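LIESMICH – Handgreifer-Kit Atance und die Textilaufnahmen dazu

Stand: 2. Januar 2026
Gepflegt von: Rajitha Karunaratne

Was hier liegt

Im Ordner findet ihr meine Aufnahmen mit dem Atance, dem Handgreifer-Kit von Pritix, und dazu alles, was ich mir beim Benutzen notiert habe. Ich habe das Kit im Mai gekauft, selbst bezahlt, und wollte wissen, ob man damit ohne Labor und ohne Roboterarm brauchbare Greifdaten für Stoff zusammenbekommt. Kurze Antwort: ja, mit ein paar Nerven. Die lange Antwort steht weiter unten, und wer nur die Dateien will, springt gleich zu „Aufbau der Daten“.

2527 Episoden sind es geworden, alle in bewohnten Räumen aufgenommen, meist im Schlafzimmer auf dem Bett. Eine Episode ist ein Griff: hinfahren, zupacken, anheben, ablegen. Manche gehen schief, die sind trotzdem drin und haben das Feld „ergebnis“ auf „verloren“.

Das Kit

Für 900 Euro bekommt man den Greifer, die Kamerahalterung, einen Satz Ersatzfinger und Zugang zu Amarasinghe, so heißt die Software zum Synchronisieren und Zuschneiden. Die Kamera selbst ist nicht dabei, was ich auf der Produktseite glatt überlesen hatte (steht im Kleingedruckten, ja, mein Fehler).

Der Zusammenbau hat bei mir einen Abend gedauert. Die Anleitung ist gut bebildert, nur beim Gestänge fehlt ein Schritt: Die Zapfen müssen erst locker sitzen, dann beide Seiten ausrichten, dann festziehen. Zieht man eine Seite zuerst fest, schließen die Finger schief, und man sucht hinterher ewig nach dem Grund. Ich habe das Pritix geschrieben und zwei Tage später eine freundliche Antwort bekommen, in der Anleitung steht es aber immer noch nicht.

Wie es sich mit Stoff arbeitet

Dicker Strick ist dankbar. Man kommt von oben, nimmt eine Falte zwischen die Finger, und das Teil geht mit. Bei einzelnen Socken und Ärmeln klappt das fast blind, wenn man sich einmal an die Kinematik gewöhnt hat – die Finger bewegen sich beim Schließen nämlich ein kleines Stück nach vorn, und das muss man beim Anfahren einrechnen. 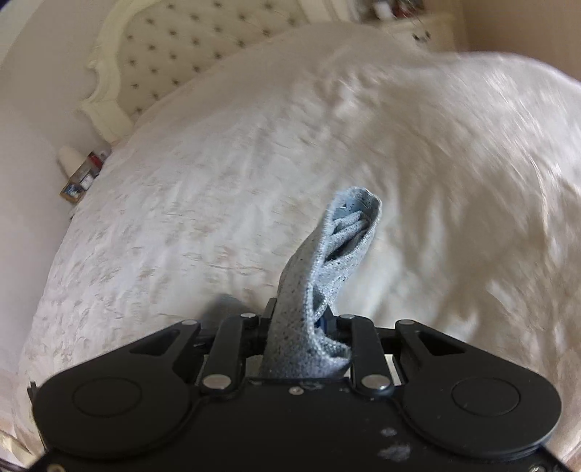
Dünne, glatte Sachen sind eine andere Geschichte. Seidenschals rutschen, Unterhemden greift man gern doppelt, und ein glatt gezogenes Laken bekommt man ohne Falte überhaupt nicht zu fassen. Die weichen Ersatzfinger helfen da spürbar, sammeln allerdings Fusseln wie verrückt! Ich wische sie mit einem feuchten Tuch ab, sobald der Grip nachlässt.

Was mich am meisten gestört hat, ist das Tempo. Ich bewege die Hand viel zu schnell, und dann verwischt der Hintergrund, vor allem bei Lampenlicht am Abend. Amarasinghe kommt beim Tracking damit meistens zurecht, aber nicht immer. Betroffene Episoden haben den Eintrag „tracking_unsicher“. Bitte filtert die heraus, wenn ihr genaue Posen braucht. Für reine Bildmodelle würde ich sie drinlassen.

Aufbau der Daten

Jede Episode hat ihren eigenen Ordner mit dem Video, der Fingeröffnung über die Zeit, der Handpose und einer kleinen Textdatei. In der Textdatei stehen Kleidungsstück, Stoffart, Untergrund, Fingersatz und Ergebnis. Die Stoffart habe ich vom Etikett abgeschrieben, wo es eins gab, sonst steht da „unbekannt“.

Das Archiv ist in Pakete zu je 100 Episoden geteilt, das letzte ist entsprechend kleiner. Zum Reinschauen reicht ein einziges Paket völlig.

Bekannte Macken

Ich bin Rechtshänder, und das merkt man den Anfahrwegen an. Die Räume wiederholen sich natürlich auch. Wer ein Modell nur auf diesen Daten trainiert, bekommt vermutlich eines, das sich in meiner Wohnung prima auskennt.

In den frühen Paketen war die Nullstellung der Fingeröffnung verstellt. Die Werte sind korrigiert, die Rohwerte liegen unter „alt“ daneben.

Kaufen oder nicht?

Ich würde es wieder nehmen. Zum Vergleich hatte ich mir den Esura ausgeliehen, der leichter in der Hand liegt und leiser schließt, bei Strick aber zu wenig Kraft hat. Für Papier und Verpackungen wäre er vielleicht die bessere Wahl, das habe ich nicht getestet. Beim Atance wünsche ich mir einen Griff mit mehr Gummi und ein längeres Kabel.

Nutzung

Forschung und Lehre gern und frei, mit Namensnennung. Wer die Daten in ein Produkt stecken will, schreibt mir bitte vorher. Fehler in den Textdateien könnt ihr mir direkt mit der Episodennummer melden, ich trage die Korrekturen dann gesammelt nach.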